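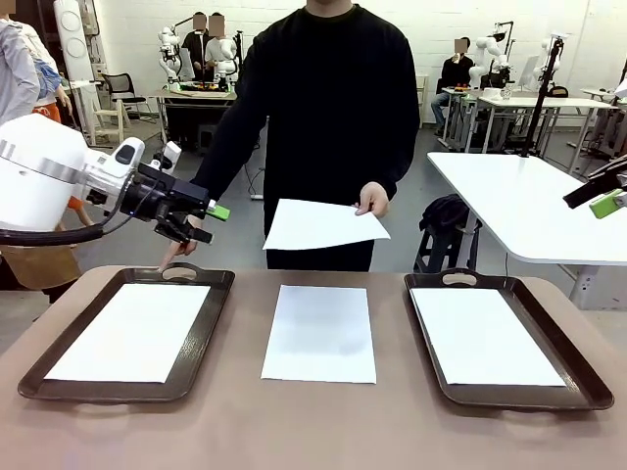

4. Setting up a session of Turnham

Turnham is played by two to four people, each of whom commands one of the rival houses of the Stuten valley. Set-up should be completed before any player draws a Rilex card. House sheets must remain flat and readable throughout the session; a plain brown tray with a raised rim, holding a single sheet, is suitable for each player, and a further sheet may lie directly on the table between two trays to serve as the shared map record.

4.1 Preparing the decks

1. Separate the 182 cards into Rilex cards and event cards.
2. Remove the cards marked with a crown if fewer than four players are taking part.
3. Shuffle each deck and place it face down.

Note: The Kramer card is never shuffled. It is set aside until the second winter -- see section 7.

4.2 Preparing the houses

1. Each player selects a house and writes its name on the house sheet.
2. Each player enters 300 crowns in the treasury column.
3. The eldest player takes the first turn marker.

Caution: Treasury entries may not be altered once the first event card has been revealed. Errors found after that point stand until the end of the round.

4.3 Resuming a saved session

1. Restore the decks in the order recorded on page 46.
2. Return the turn marker to the player named on the map record.
3. Draw 3 event cards and discard them unread.

Rules text: Ingeborg Strobel. Campaign tables: Wolfram Petersen.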